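Mavwood Workshop
Notebook, bench section
November, morning and afternoon sessions

Subject: collection of grasping examples for the Flurkavar policy, small reflective parts.

The current Flurkavar checkpoint handles matte items acceptably and performs poorly on anything with a polished surface. The November work plan therefore assigns this bench to metal parts and to items that combine metal with glossy plastic. All examples are to be recorded with the hand-held gripper on the white table, with no change to the overhead lighting between takes. The written protocol is the second revision of the Widmer procedure, with the changes listed further down.

Start at 9:20. The sync check between the image stream and the finger-width reading was run before the first take and was within limits. The first calibration file was rejected by the loader on account of an old header. It was regenerated and accepted. The rejected file has been left in the folder with the suffix "old" and should not be used.

The first block of the morning was given to approaches. In each take the operator brings the open fingers to the item, pauses, and withdraws without closing. These takes are short and of little interest to watch, but the previous training run contained almost no examples of a slow, corrected approach, and the policy tends to close early as a consequence.
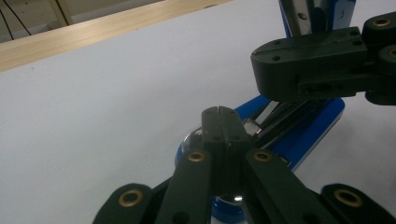
Approach series, blue-and-silver item on the white table, fingertips near the metal channel.

The glossy plastic and the metal channel of this item return the overhead light in streaks. Colleagues reviewing the takes should pay attention to the parts where a streak and the edge of a rail run close together. The automatic contact marker uses image change as one of its inputs, and a moving highlight is sufficient to trigger it. In the first group of takes the marker placed contact too early in 6 of 12. The labels for that group were corrected by hand before upload. The marker itself has not been altered.

Changes to the protocol, to apply from this entry onward:

The pause before closing is held for two seconds. The earlier text said "briefly", and operators read this in different ways.

The wrist is not to be rotated during the pause. Rotation is permitted before it.

A take in which the item slides on the table is kept and labeled "slide". It is not to be deleted. The earlier practice of deleting such takes removed the recovery motions from the set, and these are the motions the policy lacks.

The item is turned by hand between takes. Operators are asked to avoid returning it to the same angle out of habit. No marks are to be made on the table for this purpose, as the marks would be learned.

Work stopped at noon for the battery change and resumed at one o'clock. The width reading drifted slightly on restart and was zeroed with the fingers closed on nothing. It is recommended that this be done after every battery change and that the zero value be written in the take log. The morning log does not contain it. An attempt will be made to recover it from the raw stream, though this has a low priority.

The afternoon block was given to closed grasps on small metal pieces, with the blue item left on the table as background clutter. The purpose is to obtain clean examples of a hold between the tips alone, with the two inner faces parallel to the part. Pieces with ridged faces are of particular value here. The ridges change appearance considerably with small changes of angle, and the policy has so far treated the same piece at two angles as if it were two different parts.

For each grasp the operator closes slowly, holds, and then opens. Lifting is recorded under a separate task label and should not be mixed into these files. If a lift occurs by accident, the take is moved to the lift folder and a line is added to the log.
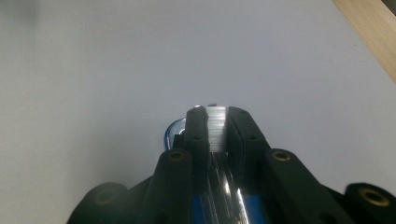 Bedthorpe, having read the draft of this entry in the afternoon, objected that the hold phase is too uniform. Their view is that a fixed squeeze teaches the policy a single width and little else, and that the operator should vary the closing force on purpose and log it in coarse steps. They also asked whether slow closing is wise at all, given that their own arm closes at a higher speed than any hand-held take in the set.

The first point is accepted. Force will be logged as light, medium or firm, at the operator's judgment, starting with the next session. The second point remains open. Closing speed can be rescaled during training, and the Mavwood position so far has been that slow takes carry better labels. Bedthorpe does not consider rescaling adequate for contact - their experience is that parts shift differently when met at speed - and has offered to run a comparison on their side if a small batch is sent over. A batch of 12 closed grasps has been set apart for this purpose.

Storage: morning approaches are in the approach folder, corrected labels included. Afternoon grasps are uploaded but not yet reviewed. The review should be done by someone other than the operator.

To be settled before the next session: whether "slide" takes count toward the target for the item, the spare battery, and the header version in the calibration template, which still writes the old format.

Session closed at 4:40. Gripper returned to the cabinet with the fingers open.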